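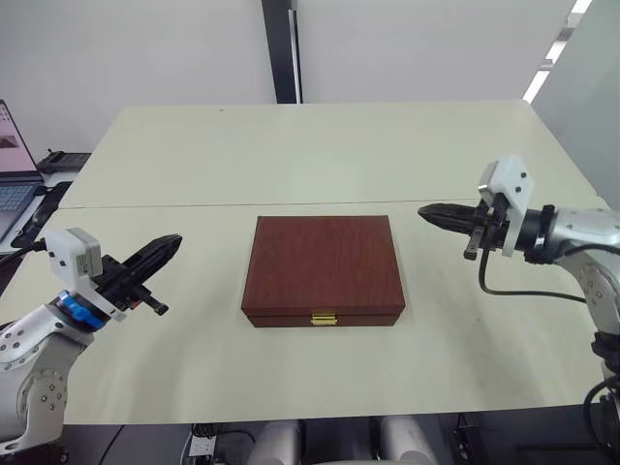

Last edited Wednesday, 8:14 PM

OK so I finally went down the rabbit hole on wooden boxes and I need to tell you all about hinges. Thread!

I started because the lid on my recipe box wouldn't close flush. One corner sat up maybe the thickness of a dime. Drove me nuts all January.

First thing I learned: check the hinge mortises before you touch the lid. Mine were cut too shallow on one side. A few passes with a sharp chisel and the corner dropped right down!!

Second thing, and I wish I'd known this years ago. Wax your screws. Brass ones snap if you look at them funny. Drive a steel screw first to cut the threads, back it out, then put the brass one in by hand.

A plain reddish-brown case with a flat lid and a little grain showing is still my favorite look in the world. No carving, no inlay, just a narrow rim around the top. I could stare at one all day.

Finish! I sanded to 200, wiped on a thin coat of oil, let it sit overnight, then rubbed it back with 600. Do that twice. The second coat is where it starts to glow (I may have yelled for my neighbor to come look).

Please don't oil the inside, though. It stays smelly forever in a closed box. Shellac in there, or nothing at all.

Someone asked where I get hardware. There's a tiny shop in Wustport called Treloar that sells hinges loose out of drawers, so you can buy exactly 2 and go home. I went in for a pair and stayed an hour, no regrets.

My clamps are old Prundex ones from a yard sale. The pads are gone so I glued on scraps of leather and they work great.

Next up is a tea box with dividers. I've got the wood stacked in the hall already and I keep walking past it and grinning. If you've made dividers that lift out, tell me how tight you cut the slots, I want to hear everything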